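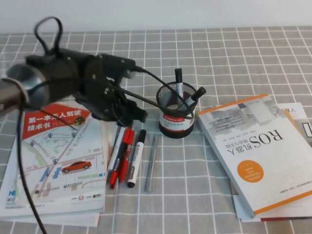 Nerea Ortuño wrote in December that the lower path at Flostoscombe had been passable on foot all month, and that she would like the same said of the stretch behind the mill before any money was spent on signs. Her letter was one of several received during the period, and its main point has been accepted. The order of works for the second half of the grant has been changed as set out under Changes to the programme.

Flostoscombe Paths Partnership
Interim progress report to the Ternier Fund
Prepared by Anitha Hegde, with contributions from Aravind Mudaliar (works) and Hema Palaniappan (finance)

Summary

The grant supports the repair of public footpaths in the parish of Flostoscombe, the replacement of decayed stiles, and the provision of better information for walkers. Work began on the agreed date. Surfacing of the lower path is complete, drainage along the mill stretch is under way, and the replacement of stiles is behind programme. The overall budget remains within the sum awarded.

Works completed

The lower path has been resurfaced over a length of 683 metres, from the church gate to the ford. The old surface was lifted where it had failed and retained where the engineer found it sound. Side ditches were cleared and reshaped, and a new culvert was laid at the point where the field drain crosses the path. The landowner has inspected the culvert and raised no objection.

Handrails at the ford have been made good. The bench beside the ford was outside the scope of the grant and has been left as it was.

Works in progress

Of the 34 stiles surveyed, 10 have been replaced with gates. Progress was held up by the late delivery of gate posts and by a disagreement over the line of the path across Alva Farm, where the route in use differs from the one recorded. The farm's agent has now agreed in writing that gates may be hung on the recorded line. The remaining stiles will be dealt with in the order of their condition, starting with those classed as unsafe.
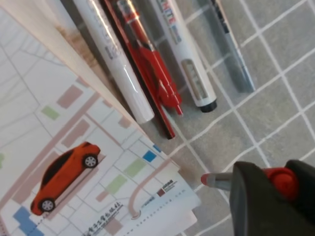

Flostoscombe, 15 February 2019

Changes to the programme

The Fund's approval is requested for two changes. The first is to bring forward the drainage of the mill stretch and to put back the purchase of fingerposts until that work has been signed off. The second is to move the unspent part of the printing budget to gate fittings, the price of which has risen since the application was made. Neither change affects the total sum requested.

Finance

Claims to date have been submitted with invoices and proof of payment. The invoice from Gindov Groundworks for the culvert was returned for correction, as it had been made out to the parish council in error. The corrected copy will be included with the next claim. Match funding from the parish has been received in full.

Public response

Leidy Guzmán has kept the record of comments from residents and walkers. Most concern mud at the mill, dogs near livestock, and the wish for gates that can be opened from a wheelchair. The gate design has been altered to include a longer latch handle. A request for lighting on the lower path was declined, as it falls outside the purpose of the grant and would require separate consent.

Risks

The chief risk is further wet weather on the mill stretch, where machinery cannot be brought in while the ground is soft. The contractor has agreed to hold the present rates until the end of the grant period. A smaller risk arises from nesting birds in the hedge by the upper gate, and cutting there will be kept to the permitted season.

Next period

The partnership expects to finish the mill drainage, hang the gates at Alva Farm and seek quotations for the fingerposts. Questions on the accounts should be addressed to Hema Palaniappan, and all others to Anitha Hegde at the parish office.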